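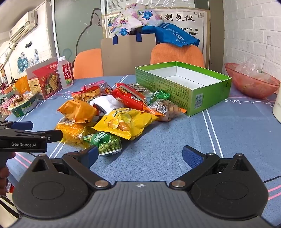
*Snacks on the blue cloth, green peas at the front.*

## Escobedo Fort from Flutov: route, tickets, and what is open

Escobedo Fort is on the ridge east of Flutov. It consists of an outer wall, an inner keep, two cisterns, and a signal tower added after the main walls were finished. I went in September, on a clear day with moderate wind. The site is bigger than the map at the station suggests, and the signs are uneven, so these notes cover the parts I had trouble planning.

### Getting there

The 307 bus leaves from the north side of Flutov station, from the stop next to the bicycle racks. The stop on the south side has the same number on the pole but serves the return direction and the hospital. The ride ends at Ristora, a village with one paved street and a parking lot. Fare is paid to the driver. The machine on board took my card on the way out and refused it on the way back, so carry coins.

From the Ristora stop there are two ways up:

- **The service road.** Paved, wide switchbacks, no shade. Suitable for strollers if you have the arms for it.
- **The Allbridge path.** Crosses the stream on the old stone bridge, then climbs through oak and joins the wall at the west gate. Shorter, steeper, and loose underfoot in the upper third.

I took the Allbridge path up and the road down. I would do it in the same order again. The bridge is a single arch with a low parapet and a drain hole at each end. The paving on the upstream side has been relaid with a harder, grayer stone, and it is slippery where leaves collect.

### The outer wall

The outer wall is 2140 meters long and can be walked for most of its length. The closed part is on the north side, between the fourth and fifth towers, where the inner face has separated from the rubble core. A fence diverts you down to the ditch and back up by a metal stair.

Two types of masonry are easy to tell apart. The lower courses are large squared blocks with narrow joints. Above them the stones are smaller and mixed, with thick mortar and rows of flat brick used for leveling. The change happens at different heights along the wall, and on the south side it follows a clear diagonal, which the site leaflet reads as the line of a collapse and rebuild. The leaflet gives no source for that. The diagonal does run down toward the only tower with a different floor plan.

There are seven towers. Three can be entered. The one at the southeast corner has the best preserved floor, with the beam sockets still open on all four sides.

### The keep and the cisterns

The keep has no roof. The ground floor is gravel, and the spiral stair is original up to the first landing and concrete above it. Headroom at the landing is poor.

The upper cistern is open and dry. The lower one is shown only with a guide, in groups of 15, and the tour starts from the ticket booth. Bring a light if you want to look at the lining, as the fixed lamps point at the walkway. The plaster is pink from crushed brick and has been patched in a paler mix around the inlet channel.
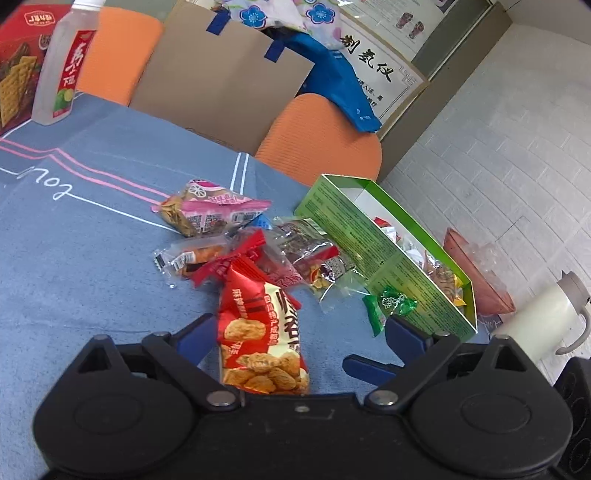 Is the lower cistern tour included in the basic ticket?

The basic ticket covers the walls, the keep, and the upper cistern. The lower cistern needs a separate ticket from the same booth, sold on the day.

### Water, food, toilets

Toilets are at the parking lot in Ristora and behind the ticket booth. There is a tap by the west gate. No food is sold inside the walls. The kiosk in the village had bread, cheese, and bottled drinks, and it closed at 2 p.m.

### Corrections to my earlier post

I wrote before that the signal tower was closed. It is open, but the door is on the east side, facing away from the path, and it sticks. I also had the Allbridge path starting behind the church. It starts at the lower end of the parking lot, beside the recycling bins.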